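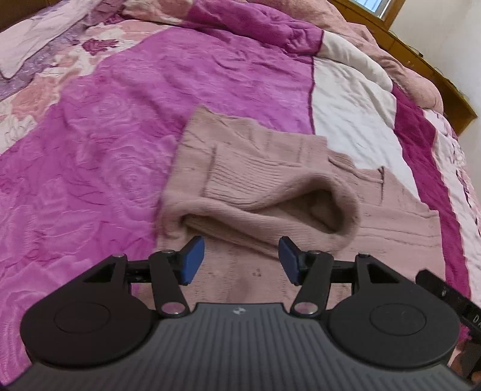 Der Stapel auf dem Bett

Warum ich meine Pullover nicht mehr am Schrank falte, und was eine rosa Strickjacke, die vielleicht gar keine ist, damit zu tun hat

Von Haf Beddoe

Meine Schwiegermutter faltet Pullover auf dem Schoß. Sie sitzt dabei im Sessel, schaut fern, und nach einer halben Stunde liegt neben ihr ein Türmchen, an dem man ein Lineal anlegen könnte. Ich habe das jahrelang für eine Art Zaubertrick gehalten. Bei mir kam aus dem Schrank immer nur eine Lawine.

Im September hatte ich dann genug. Es wurde morgens frisch, ich wollte den grauen Rolli, und als ich an ihm zog, kam mir das halbe Fach entgegen (samt einer Mütze, die ich seit zwei Wintern vermisst hatte!). Also alles raus. Und zwar aufs Bett, weil das nun mal die größte Fläche ist, die wir haben. Der Küchentisch ist zu klein, der Boden gehört der Katze.

Das Bett als Arbeitsfläche hat allerdings einen schlechten Ruf. Lowri Phillips, die in Gethin eine kleine Änderungsschneiderei betreibt und mir seit Jahren die Hosen kürzt, verzog am Telefon hörbar das Gesicht. »Auf der Plüschdecke? Da kriegst du doch keine Kante hin.« Sie hat recht, teilweise. Auf einer flauschigen Decke rutscht Strick nicht, er klebt fast ein bisschen fest. Wer ihn glattziehen will, zieht die Decke mit. Wer aber ein Teil erst mal nur ablegen und ausbreiten möchte, ist mit so einem griffigen Untergrund gut bedient, denn da bleibt alles, wo man es hinlegt. Auf unserem glatten Bettlaken dagegen wandert ein dicker Pullover bei jeder Bewegung Richtung Fußende.

Überhaupt, Strick. Ein Hemd ist ein ehrliches Kleidungsstück, das hat Nähte und Kanten, da weiß man, wo man falten muss. Strick rollt sich. Am Bündchen zieht er sich zusammen, am Ärmel dreht er sich ein, und wenn man ihn hinwirft, liegt er da wie ein schlafendes Tier. Man erkennt oft nicht einmal, was es ist. Altrosa, Rippen, eine dicke Rolle quer drüber: Pullover? Jacke? Ich muss solche Sachen jedes Mal erst anheben, bevor ich weiß, wo oben ist.

Die Methode, bei der ich gelandet bin, stammt im Kern von Lowri, ich habe sie nur fauler gemacht. Zuerst suche ich den Halsausschnitt. Klingt albern, spart aber das ewige Wenden. Dann fasse ich beide Schultern und lege das Teil mit der Vorderseite nach unten ab. Die Rollen streiche ich mit der flachen Hand von der Mitte nach außen aus, ohne zu ziehen. Ziehen ist bei Strick überhaupt der größte Fehler, davon werden die Säume wellig, und das bügelt man nicht mehr so leicht heraus. Ärmel schräg nach innen, Seiten einschlagen, einmal von unten hoch, einmal drüber. Bei sehr dicken Sachen lasse ich den letzten Schlag weg.

Und dann die Unterseite kontrollieren! Das habe ich früher nie gemacht. Dabei zeigt sich gerade beim Zusammenlegen, was man beim Tragen übersieht: ein gezogener Faden, ein Knötchenfeld unter dem Arm, kleine dunkle Flecken im Gestrick. Alles, was so etwas hat, kommt bei mir jetzt auf die Seite und gar nicht erst in den Schrank. Huw, mein Mann (Huw Parry, er hat seinen Namen behalten und ich meinen, fragen Sie nicht nach dem Klingelschild), nennt das die Quarantäne. Seine Quarantäne ist deutlich größer als meine.

Nun zur Decke selbst, denn über die bekomme ich mehr Fragen als über jeden Pullover, sobald ich irgendwo vom Falten auf dem Bett erzähle. Soll man auf einer bunten Decke arbeiten oder auf einer einfarbigen? Ich bin inzwischen strikt für bunt. Auf einem kräftigen Lila oder Magenta sieht man helle und gedeckte Wolle sofort, man sieht jede Ecke und jeden Zipfel, und wenn dann noch breite Streifen durchlaufen, hat man gleich ein paar Linien, an denen man sich ausrichten kann. Auf meiner früheren beigen Decke lag einmal einen ganzen Abend lang ein beiger Schal. Ich habe darauf gesessen.

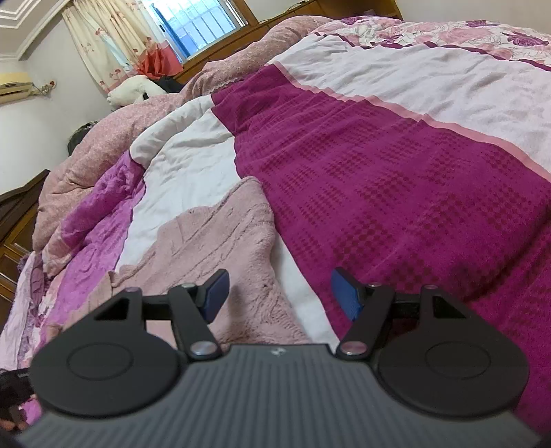 Rosa, Magenta, Weiß und Lila: Auf so einem breiten Bett ist Platz für mehr als einen Pullover.

Zugegeben, solche Decken muss man mögen. Angharad Bevan mag sie nicht. Angharad richtet in Flikthorpe Ferienwohnungen ein und hat zu Textilien ungefähr die Haltung, die andere Leute zu Rohmilch haben. Geprägte Rosen, Karos, Tupfen, und das alles in Pink? »Da kommt kein Mensch zur Ruhe«, findet sie. Ich finde ja, man hat beim Schlafen die Augen zu. Meine Großmutter hatte ein Ungetüm mit Blumen so groß wie Suppenteller, und ich habe nirgends besser geschlafen. Mit dem Finger bin ich den erhabenen Blütenblättern nachgefahren, bis ich weg war.

Praktisch gesehen hat Angharad aber einen Punkt, und der heißt Fusseln. Plüsch gibt ab und Strick nimmt an, vor allem, wenn die Decke neu ist. Mein Rat: die Decke erst zweimal waschen, bevor darauf Wolle gefaltet wird, und dunkle Sachen in jedem Fall auf ein Laken legen. Für den Rest reicht eine Bürste. Ich habe eine von Ranitness, gebogener Griff, nicht schön, tut ihren Dienst.

Bleibt die Frage, wohin mit den fertigen Päckchen. Stapeln oder stellen? Die Stellfraktion ist laut geworden in den letzten Jahren, und ich habe es versucht, mit zwei Sistaritz-Kästen im unteren Fach. Für T-Shirts wunderbar. Dicker Strick steht aber nur, solange der Kasten voll ist. Kaum nimmt man einen Pullover heraus, sacken die anderen zusammen wie müde Pendler. Ich staple also wieder, aber niedrig, die schweren Sachen nach unten und das, was ich wirklich trage, nach vorne. Auf Bügel kommt mir nichts Gestricktes mehr, seit eine Lieblingsjacke an den Schultern zwei Hörner bekommen hat.

Wie lange das Ganze dauert? Einen Vormittag, wenn man zwischendurch nichts anprobiert. Ich habe natürlich alles anprobiert. Gegen elf stand Huw mit Kaffee in der Tür, sah den Berg an, sah mich an (ich steckte gerade in einem Norweger fest) und ging wieder. Am Nachmittag war das Bett frei, jedenfalls fast. Die Mütze lag noch da, und auf der Mütze lag die Katze.

Der graue Rolli liegt jetzt ganz oben. Getragen habe ich ihn in dem Monat dann übrigens kein einziges Mal, es wurde noch mal richtig warm.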